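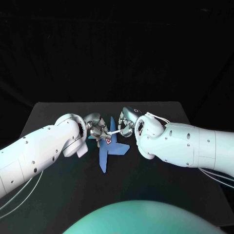
Azra Nikolovski built pinwheels by hand at Histmont for nine years before Trato came to Lorham. Her best shift was 392. She knows the number because the old scheme paid a bonus at 400, and she never got it.

The bonus is gone now, along with the piece rate it was attached to. Nikolovski works on an hourly wage at the robot station, where a two-armed machine with metal fingers does the job she used to do. It lines up the blue paper, the pin and the stick, and it brings them together over a black table. Her job is to load it, check what comes out and stop it when something goes wrong.

"Something goes wrong a lot," she says. "Less than in July."

Histmont makes party goods and garden novelties, most of them out of paper. The company bought its robot from Đorđević, a small automation firm that had until then worked mainly with electronics plants. Paper was new to both sides. A circuit board stays flat when you put it down. A sheet of colored paper picks up moisture overnight and comes out of the box with a curl, and on the first mornings Trato folded blades that would not reach the pin.

The fix came from the assemblers. They had always left the paper open on a rack for an hour before the shift started, something that appeared in no work instruction. The engineers wrote it down and the number of rejects fell. Several other habits have gone into the manual the same way, including how hard to press the pin. If it goes in too tight, the wheel won't turn. If it's too loose, the head comes off in a child's hand, and Histmont has to answer for it. 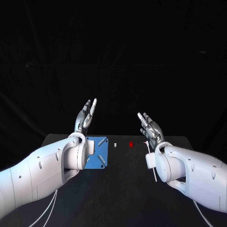

The small parts are still the hardest. Folding is slow for the robot but fairly steady. Picking up one little piece from a flat surface and bringing it to the right spot takes it several tries on a bad day, and Nikolovski has learned to tell from the angle of the thumb whether a grip will hold. She can stop the cycle with a foot switch before the part drops.

For now Trato turns out 300 pinwheels over a day and an evening together, with the evening run watched by one person who also packs orders. That is fewer than Nikolovski made in a single good shift. Management's case rests on the hours. The company has had trouble filling the evening shift since the bottling plant across the river raised its pay, and last spring it turned down a repeat order of 1,083 pieces that it could not staff.

No one was laid off when the machine arrived, but two assemblers who retired were not replaced. The six who remain take turns at the station and spend the rest of the week on the hand line, which still makes the two-layer wheels and anything with foil. They asked for the rotation themselves. Nikolovski's wrists hurt less than they did, she says, and her feet hurt more from standing.

What she misses is the talk. The old bench sat eight people facing each other, and a shift went by in conversation. At the station there is one chair, and she rarely uses it. She has asked for the hand line to be moved closer, and the floor plan for next year shows it eight feet from the robot table, with the paper rack in between.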